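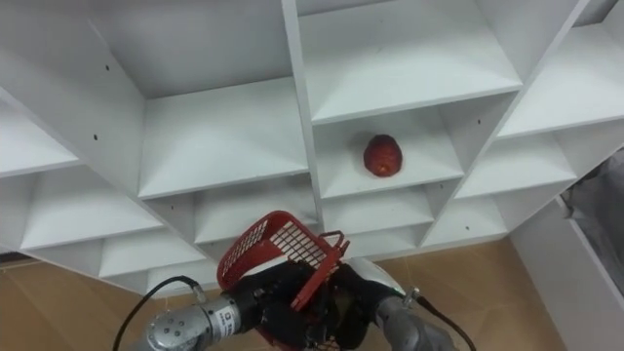
From: Enda Dolan
To: Dallcombe shared equipment list
Date: 17th June
Subject: Re: next year's equipment list, hands vs. second base

Thongchai Sriwong wrote:

> Hi all,
> I need your wish lists for the new budget year. Right now I have three
> big asks on the sheet: a replacement pair of hands, a second mobile base
> for the Tully room, and more shelving and props. We can't do all of it.
> My rough number for anything that isn't salaries or repairs is $3000 up
> front, with the larger items going through the lease.
> Can people tell me what they'd really use? Also, does anyone still want
> the Fillari wrist cameras we talked about in February? The quote has
> lapsed and I'd have to ask again.
> Thongchai

Hi Thongchai, hi everyone,

Great timing, I've been wanting to write this one! Short version: hands first, please, and put them on the lease. Base can wait. Yes to shelving, and it's cheap.

Longer version. The picking work is the most fun I've had here in a long while, and nearly everything I want to try next comes down to fingers. We can reach into a cubby fine with what we have. What we can't do is keep a task set going if one hand goes out for service, because both arms are needed (one for the basket, one for the shelf). A spare pair means we swap and carry on. I asked Privov for lead times and they said 8 weeks from the order, so if we want them for the fall we should decide pretty soon. They'll also lease by the pair with service included, and I'd take that over buying outright. I can forward you the terms.

On the second base, I know the Tully folks would love one and I'd never say no to more robots. But look at the booking sheet first. Most of the open slots are in the mornings, and if we moved two of our regular sessions earlier they could have the current base a good part of the week. Let's try that before we sign for anything.

Now shelving, my favorite line on the whole sheet. A plain white cube unit costs next to nothing compared to anything with a motor in it, and it gives us so many setups for the money. You can make a task as easy or as hard as you like just by choosing the compartment. The setup I keep coming back to is the simplest, with one apple in a cubby just right of the center divider, the left hand holding the red basket by its handle and the right one reaching up with the index finger out, almost at the edge of the board. I'd like a second unit so one can stay put for repeat runs and the other can be moved about and filled up with junk.
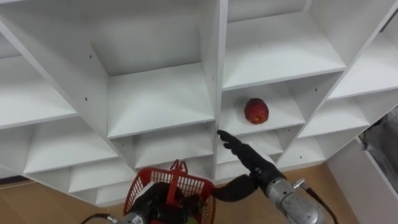 Props are where I'd ask you to be a bit generous. I'd put down 20 baskets in a few shapes and sizes. The red mesh one is a nice starting point, with its small openings along the sides and the handle over the top, but it's one shape in one color, and I want to know how we do with deep ones, floppy ones, and ones with two handles. Fake fruit too, please, plus a small float for real fruit. Real apples are lumpy in ways the plastic ones never are.

Wrist cameras: I'd still like them, but I'd drop them below the shelving. Could you get the Fillari quote refreshed anyway? If it comes in lower than last time I'll happily argue for them.

One thing missing from the sheet is cables and covers. We go through them and they always end up coming out of somebody's project money. About $300 set aside would cover us, I think.

So my order would be:

Hands, leased
Second cube unit
Baskets and fruit
Cables and covers
Wrist cameras
Second base, after we've tried the morning slots

Happy to sit down with you and go through the lease numbers. I'd also like to hear from whoever runs the Tully bookings before this gets fixed, I may have the mornings wrong.

Enda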